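5.3 Comparing Finger Sets on Thin and Soft Objects

Use this procedure to compare two finger sets on the same arm before you settle on one for a task. It assumes the gripper is mounted, the wrist camera is connected, and you have completed the controller setup in section 4. The Brarkamano straight fingers are used as the baseline. The second set in these steps is the Dollungate padded set, but any fingers that fit the same mount can be tested the same way.

Artificial flowers make good test objects. Stems are thin and stiff, petals fold under light pressure, and leaves catch on finger edges. They also hold up to repeated handling better than real ones.

Before you start

Clear the work area of anything you do not plan to pick up or place near. Route loose cables away from the path of the arm. Check that the emergency stop is within reach of the operator, and open a new log under Tools > Comparison.

CAUTION: Keep hands outside the work area whenever the arm is enabled. The fingers can close without warning if a queued command is still in the controller.

Installing the baseline fingers

1. Move the arm to the service pose and disable it.

2. Remove the 2 screws on each finger mount. Keep them with the mount they came from.

3. Slide the baseline fingers onto the mounts until they seat fully. Replace the screws and tighten them by hand with the supplied key.

4. Enable the arm and run Gripper > Home. The fingers close, then open to full width.

5. In the Stosereo controller panel, select the matching finger profile. If you skip this step the closing width will be wrong for every trial that follows.

NOTE: The camera must be able to see the fingertips. If they are missing from the live view, loosen the bracket, tilt the camera down slightly, and run the camera calibration again.

Setting the force and speed

6. Set the force limit to 43 percent. This applies to both finger sets. Do not tune it for one set and leave the other alone.

7. Set the close time to 800 ms.

8. Turn off Auto Regrip. With it on, the controller retries a missed grasp and logs only the last attempt.

Running the trials

9. Lay the test flowers flat on the table, with the stems crossing the area the gripper can reach. Leave enough space between them that the fingers can come down on one stem without touching the other flower.

10. Open the live view and save a still. You will use it to put the flowers back in the same position for the second set.

11. Line up the fingers on either side of the first stem, below the lowest leaf. Lower the arm until the tips are just above the table, then close.

12. Lift, hold, and set the flower down again. Record the result as held, slipped, or missed.

13. Repeat on the second flower. A stem that is thinner or more flexible may need a steeper approach angle. Write the angle in the log.

14. Move the fingers to a petal edge and repeat steps 11 and 12, closing on the petal instead of the stem. Stop the trial if the petal starts to pull away from the flower head. 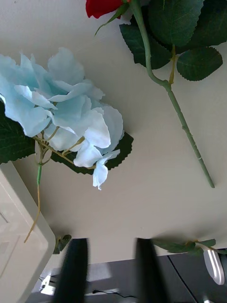
Figure 5-4. Wrist camera view before a trial, with a blue hydrangea and a red rose on the table.

NOTE: The fingers look blurred in the live view when the camera is focused on the table. Focus on the objects. The fingertip position comes from the controller.

Switching to the second set

15. Disable the arm and change the fingers as in steps 1 to 3. Run Gripper > Home again and select the new profile.

16. Put the flowers back using the still from step 10 – the overlay slider in the live view helps here.

17. Run the same trials in the same order.

Reading the results

Open the log and choose Compare. The stem and petal trials are listed separately. A set that does well on petals may still let a stem roll, so read both before choosing. If the results are close, reverse the order of the sets and run the procedure again.

If a stem rotates in the grip but does not fall, log it as held and add the word "roll" in the notes column. The Tanabe export tool picks up that word and sorts those trials into their own sheet.

Procedure tested by Temitope Nwosu and Onyekachi Onyeka. Section updated in November.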